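Small parts and straps, Bech bench

Gallery for the Tranport case refit, August. The table top is white and wiped down before each session. Items go toward the back, with the front left clear.
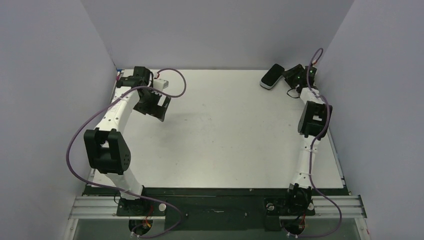

Cases are entered in the Stulum list by length, then by color. Anything under 300 grams goes in the shallow tray – heavier pieces stay on the lower shelf. Straps are listed separately.

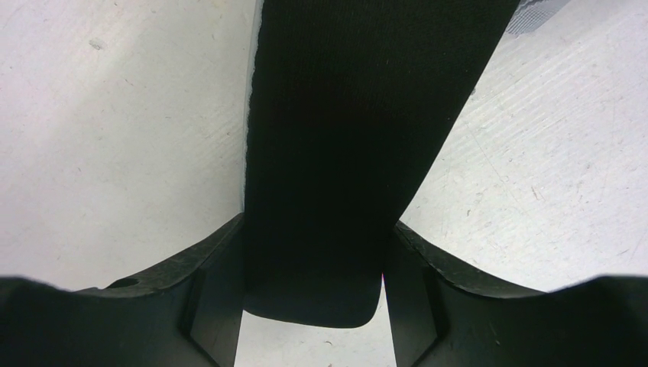
Black webbing is kept in 400 mm lengths, with a rounded free end. Fraying along a side is logged but does not rule a strap out. Fraying at the stitching does. Replacements come from Mumemcombe in packs of 10, part 215.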